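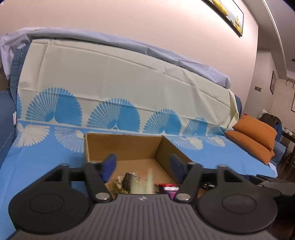 Perguntas frequentes sobre capas, mantas e panos para sofá

Reunimos nesta página as dúvidas que mais nos chegam na Trosau, a nossa pequena loja de têxteis para casa. Se a sua pergunta não estiver aqui, escreva-nos à vontade, que respondemos a toda a gente (às vezes com um dia de atraso, mas respondemos!).

Como sei que tamanho de capa devo pedir?

Meça o sofá de uma ponta à outra, por fora dos braços, e depois a profundidade do assento. A nossa capa maior serve sofás até 200 cm de largura. Se o seu passar um pouco disso, não desista já: muita gente cobre os braços com peças separadas, de outra cor ou até de outro tecido, e deixa a capa só para o assento e a frente. Um azul-escuro tipo ganga no braço ao lado de um azul-celeste vivo no assento fica muito alegre, e ainda por cima os braços são quase sempre a primeira zona a sujar-se.

Posso misturar padrões diferentes no mesmo sofá?

Pode, e nós até gostamos. O que costuma ajudar é repetir um motivo. Se a capa tem leques brancos ou caudas de pavão, um pano creme com leques azuis no encosto conversa bem com ela, mesmo que o desenho seja de outro tamanho. Depois basta uma almofada de cor quente, laranja por exemplo, encostada ao braço do sofá, e o conjunto ganha logo outra vida.

O pano do encosto escorrega. O que faço?

É a queixa mais antiga da casa! Dobre o pano por cima do encosto e deixe cair para trás pelo menos 22 cm, mais se o tecido for liso. Um lençol fino posto por baixo também segura bem, e protege o estofo de caminho. Se o sofá estiver encostado à parede, afaste-o um bocadinho, acerte tudo com calma e volte a empurrá-lo. Há quem use alfinetes de ama, mas com crianças em casa preferimos coser duas fitas e atá-las por trás.

Como se lavam as capas estampadas?

À máquina, do avesso, em água fria, e nas primeiras vezes sem mais nada no tambor. Os azuis fortes podem largar um pouco de tinta. Seque à sombra e passe a ferro ainda húmido, se tiver paciência para isso.

Comemos sempre no sofá. Há alguma solução para as migalhas e os papéis?

Bem-vindo ao clube. O Devendra Dhillon, que trata das encomendas connosco desde o princípio, recomenda a toda a gente uma caixa de cartão aberta, com as abas cortadas, pousada em cima do assento. Lá dentro cabem os pacotinhos, os embrulhos em papel de alumínio e os invólucros de plástico que, de outra maneira, acabam entre as almofadas. No fim do serão leva-se a caixa para a cozinha, separa-se o que ainda se come do que é lixo, e o tecido agradece. Evite só pôr lá dentro coisas gordurosas sem embrulho, porque o cartão simples deixa passar tudo.

E para o chá e o café?

Aí somos mais rigorosos: chávenas, só na mesinha de apoio. Uma nódoa de café em tecido claro sai se lhe acudir logo com água fria e sabão neutro, sem esfregar. No dia seguinte já é outra conversa.

De que tecido são feitas as capas?

A linha Yeom é toda em algodão, com roughly a mesma grossura de um bom lençol de flanela. A linha Gritura é mais encorpada e aguenta melhor gatos e cães.

Quanto custa o envio?

Nas encomendas acima de 600 g o valor é calculado no final da compra, conforme a morada. Abaixo desse peso, o envio segue em correio normal e fica por nossa conta.

Posso trocar se a cor não combinar?

Claro que sim, desde que a peça não tenha sido lavada e ainda traga a etiqueta. Experimente-a à luz do dia antes de decidir, encostada à parede da sala, porque um branco quente puxa muito pelos azuis. Ao pedir a troca, indique o código 2424 no assunto da mensagem.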